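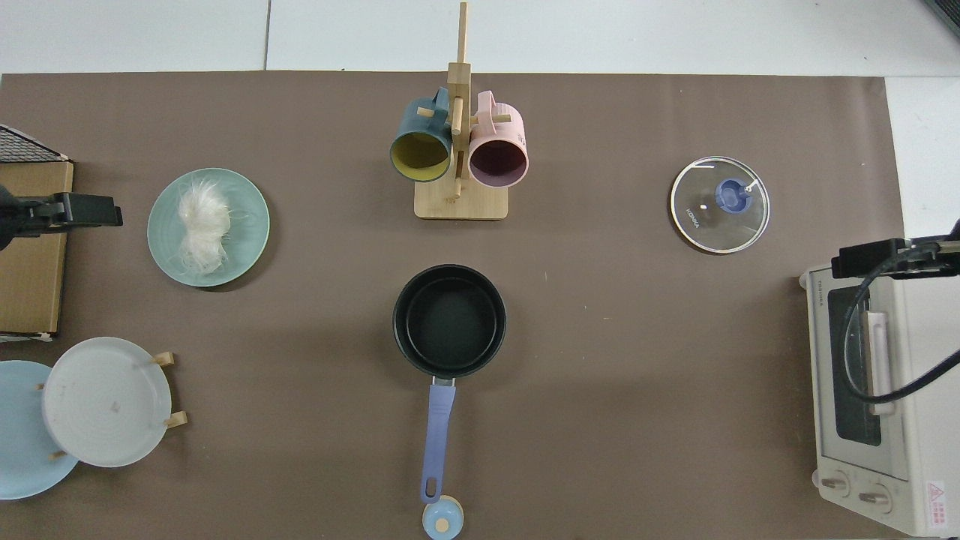

Review: Plerov two-arm kitchen station, after 26 shifts

Moltel leased us the Plerov in March and promised relief for the prep staff at our Idville canteen. I'm not sold. It handles plates and pots at its own pace, and Cadi Rowlands, who used to do that job, now sets out the table for it and puts things back when it's done. Same hours, duller work - and she says her feet hurt just as much.

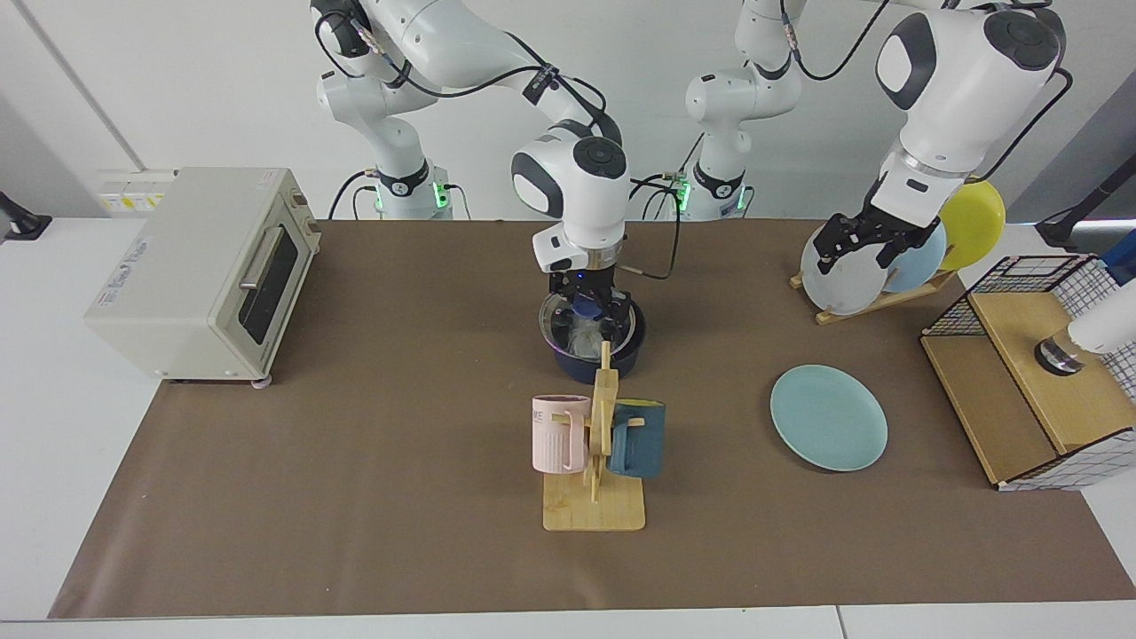 One arm in the pot, the other at the plate rack.

Setup took 23 minutes on a good morning. Delyth Powell likes that she can leave it and do the ordering. Fair enough, but the lease went up by 3000 a year and her team lost a part-timer. Two stars from me, and I'd ask the staff before signing.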